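Pit lane and marshal post check, Dovside Sprint, Sunday morning

I do this walk before every meeting, and people keep asking for my notes, so I've typed them up with the moaning left in.

Extinguishers, pit wall: PASS
All 6 in place, pins in, gauges in the green. The one by the McGrath garage was hidden behind a stack of tyres again. I've moved the tyres. Please leave them moved!

Fuel store: PASS, with a grumble
Locked, signed, drip trays down. The "no smoking" sign has faded so much it's nearly a blank board, and I'd like a new one before the next round.

Post 3, flags: FAIL, sorted by 8.20
Yellow had a split right along the stick (it would have flown off on the first proper wave). Swapped for the spare, so now we need another spare.

Post 4, radio: PASS
Loud and clear both ways. Battery showing 80 per cent, so change it at lunch.

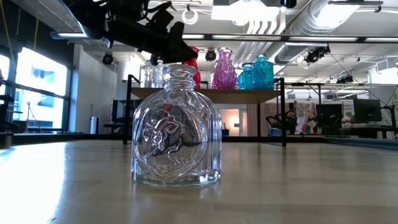 Post 5, barrier: PASS
Bolts checked by hand, all tight. There's a scuff on the outside face from the last meeting but it's only paint.

Pit lane surface: COMMENT
Swept twice. There was still grit by the Trekier awning, and I've asked them to brush their own patch before the first session. The 60 km/h board is back up the right way — hooray.

Spectator fence, bank side: FAIL, open
One panel loose at the bottom, panel tag 159. Cable-tied for today and taped off, but it wants a proper clamp. Keep people back from it until then.

Medical car: PASS
Fuelled, kit sealed, 3,868 on the clock. Tyres fine. Keys are with the crew and they should stay there.

Pavard team generator: PASS
Cable now runs under a ramp. Much better than February, when I went flying over it.

Next walk is straight after the lunch break, starting at Post 5.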